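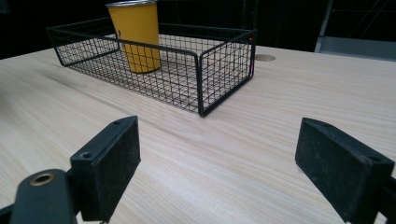
Gripper open, wire basket and yellow cup between the fingers

Oct 8, 2020, to the Hillerton list

> Has anyone else had the Birnis fingers close by themselves after a
> pause? Ours did it with a hand nearby. No harm done, but I didn't
> like it one bit.

Yes! Same thing at our end, and I'm glad you wrote in (I'd half decided I was imagining it). Ours snapped shut on cycle 1,864, when all I'd done was press resume. It seems the Collado controller hangs on to the last close command and sends it again when you unpause - lovely.

For now I hit stop, send an open command and wait 2 seconds before I reach for anything. I've done more than 200 pauses like that without a repeat, but I wouldn't call it fixed. The Dustberg lot have my log and haven't replied yet. Which firmware are you on? And do you get it from a cold start too?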